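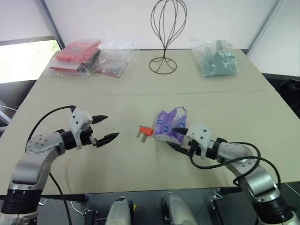

3. Setting up the Muvby news reader on a shared tablet

The Muvby reader opens with the short edition, and the full edition is one tap away. In this section you connect the tablet to your newsroom account, choose the edition your readers see first, and set how many stories are kept for reading offline. Please do the set-up at a desk and lay the tablet flat, with a free area in front of you. A plain beige tabletop like the one in the picture is good for this, and the tablet should not lie across a seam where two table sections meet, because it can rock when you press the corners. Keep the charger connected during all steps.

Before you begin

You need the account code from your Olis publishing desk. The code is in the welcome letter, under the name of your publication. You also need a wireless network with access to the internet. A guest network with a login page is not enough for the first connection.

3.1 Connecting the account

1. Turn on the tablet and wait until the start screen is shown.
2. Touch the Muvby icon. The reader asks for the language. Choose it and touch Next.
3. Type the account code. Capital letters and small letters are different.
4. Touch Connect. The name of your publication appears at the top of the screen.
5. If the name is wrong, touch Back and type the code again. Do not continue with a wrong name.

Note: After three wrong codes the reader locks the account page for 29 minutes. Restarting the tablet does not make this time shorter.

3.2 Choosing the first edition

1. Open Settings, then Editions.
2. Choose Short if most of your readers look only at the headlines. Choose Full if they want to see all sections and the archive.
3. Touch Save. The reader closes and opens again by itself.

The choice is only for the first screen. A reader who prefers the other edition can change it with the switch at the bottom left, and the next person will again see the edition you saved.

Publications which use the Gusteo layout have a third choice, called Mixed. It shows the short edition in the left column and the newest long articles in the right column. On small tablets the right column is hidden until the tablet is turned sideways.

3.3 Stories for offline reading

1. Open Settings, then Storage.
2. Move the slider to the number of stories you want to keep. The maximum is 2,000.
3. Decide if pictures are also kept. Video is never kept.
4. Touch Download now and leave the reader open until the bar is full.

Caution: Do not take out the memory card during the download. The stories already saved can be damaged, and then you must repeat section 3.1 from the first step.

Caution: If you make the number smaller later, the oldest stories are deleted immediately. The reader does not ask for confirmation.

3.4 Moving from Vörös

Bookmarks from the older Vörös reader can be imported one time. Open Settings, then Import, and select the bookmark file. Folders inside other folders are not supported, so their bookmarks are placed in one list. Comments and reading history stay in Vörös and can be read there until you remove it from the tablet.

Section last changed: 8/14/25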